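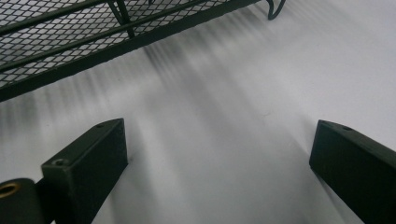 Can the Doria put things away without help yet?

For light items on a clear surface, most of the time. Stacking, folding and anything with a lid still need a person.

Home Setup Chores Service
February, by Guðlaug Bach

4.2 Teaching a tidy-up task

1. Clear a flat surface and wipe it down.
2. Place the mesh organizer where it will stay.
3. Hold the gripper by its handle and press Record.
4. Move one item at a time. Keep each run under 20 seconds.

Note: Small items take the most practice. Our test home in Ostau needed 315 runs.
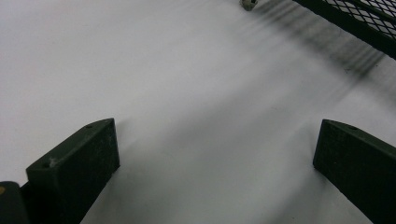 5. Press Stop, then save the run under the name of the chore.
6. Repeat with the item in a new spot.

Caution: Keep fingers clear of the jaws while the power light is on. Do not teach tasks with knives, glass or hot pans.

Skistness Service Desk, Hjaltested | Copyright Skistness | Back to top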